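Section 3. Opening the Case and Cleaning Inside

If you have never opened up a desktop computer before, please don't worry. Most of the folks who come to the Gebru repair mornings hadn't either, and they do just fine once they see that it is mostly screws, dust and a little patience. Set aside a good stretch of the afternoon, put the kettle on, and read this whole section through before you pick up a screwdriver.

Before you start

1. Shut the computer down from the menu and wait for the fans to stop.
2. Unplug the power cord from the wall, and then every other cable from the back. A strip of masking tape on each one, with a word or two in pencil, will save you a lot of muttering later on.
3. Press and hold the power button for 8 seconds to drain what is left in the circuits.
4. Lay the tower down on a steady table with the removable panel facing up.

CAUTION: Never open the power supply itself, even when it is unplugged. It can hold a charge for a long while.

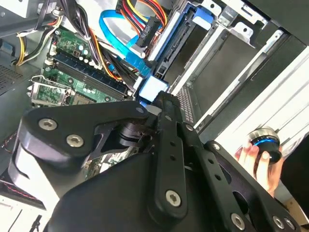
5. Touch a bare metal part of the case before you reach inside, and do it again every few minutes, especially in winter when the carpets are dry. A wrist strap is nicer still, if you have one.
6. Blow the dust out with short puffs of canned air, keeping the can upright. Hold each fan still with a fingertip while you do it — they can spin surprisingly fast, and the bearings don't care for it.
7. Work from the top of the case toward the bottom, so you aren't sending dust back over what you just cleaned.

NOTE: Letay Gidey, who wrote the first version of this guide, liked a soft, clean paintbrush for the corners. We still keep a jar of them on the Wedham bench, and you are welcome to borrow one.

Checking the memory and the processor socket

8. Press the clips at the ends of the memory slot outward and lift the module straight up by its edges. Wipe the contacts with a dry, lint-free cloth, line up the notch, and press the module back until the clips snap closed.
9. If you are changing the processor, raise the lever and open the bracket gently. Keep your fingers, your sleeves and your cloth well away from the socket.
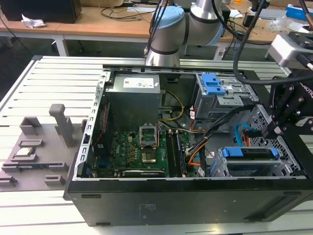

Figure 3-2. Tower on its side, with the CPU socket empty and its bracket raised.

CAUTION: Don't blow canned air straight into an open socket. The contacts bend very easily, and straightening them is a job for somebody with a magnifier and steady hands.

10. Close the case, plug the cables back in, and turn the computer on. If it beeps and the screen stays dark, switch it off, unplug it and repeat step 8.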